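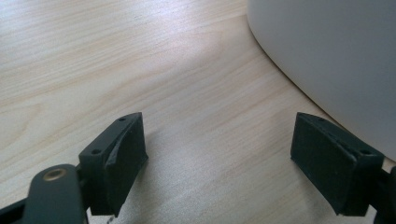 Zwischenbericht Nachbarschaftsarchiv Vulavberg, Stand Dezember

Ihr Lieben bei der Arkov-Stiftung,

das zweite Halbjahr ist fast rum, und ich schulde euch noch den Bericht. Vorab: Wir liegen gut im Plan, beim Geld sogar etwas besser als gedacht, nur die Tonbänder machen mir Kummer (dazu weiter unten mehr).

Was wir geschafft haben

Im Antrag hatte ich 100 Gespräche mit älteren Leuten aus dem Viertel versprochen, und jetzt sind es 121! Damit hätte ich im Frühjahr nie gerechnet, da kamen auf den ersten Aushang nämlich ganze zwei Anrufe. Richtig in Schwung kam die Sache erst, als wir mit dem Erzählcafé in die alte Bäckerei umgezogen sind. Seitdem bringt fast jeder beim nächsten Mal eine Schwester oder einen früheren Kollegen mit – und meistens auch einen Schuhkarton voller Fotos.

Die Schuhkartons sind ein Kapitel für sich. Gescannt haben wir bisher 2984 Bilder, dazu Lohnzettel, Schulhefte, Kleingartenpläne und ein komplettes Kassenbuch vom Ruderverein. Verschlagwortet ist davon erst gut die Hälfte. Ich hatte mir das ehrlicherweise schneller vorgestellt, aber wenn auf der Rückseite nur »Tante beim Umzug« steht, dann telefoniert man eben herum.

Wo es hakt

Die Firma Strömberg sollte bis zum Herbst unsere alten Tonbänder digitalisieren. Geliefert ist die erste Kiste, die zweite liegt noch dort, weil bei einem Teil der Bänder die Beschichtung klebt und sie vor dem Abspielen behandelt werden müssen. Das kostet extra, bis zu 1000 Euro. Ich würde das gern aus dem Posten Fahrtkosten nehmen, den wir kaum angerührt haben (die meisten Leute kommen ja zu Fuß). Gebt mir bitte kurz Bescheid, ob das ohne Änderungsantrag geht.

Und dann die Einwilligungen. Unser erstes Formular war zu lang und zu juristisch, einige haben es mit nach Hause genommen und nie zurückgebracht. Die neue Fassung passt auf eine Seite, und mit der läuft es. Ein paar Gespräche vom Anfang müssen wir trotzdem noch nachfassen, die bleiben so lange gesperrt.

Wie es weitergeht

Bis zum Frühjahr möchte ich die Verschlagwortung fertig haben, danach kommt die kleine Ausstellung. Das Stadtteilhaus Brestov hat uns den Flur im Erdgeschoss zugesagt, mit Hörstationen an den Fenstern. Kopfhörer haben wir schon, Stellwände fehlen noch, da frage ich gerade bei den Schulen rum.

Die Belegliste und die Übersicht der Ausgaben schicke ich separat, der Kontoauszug vom November fehlt mir noch.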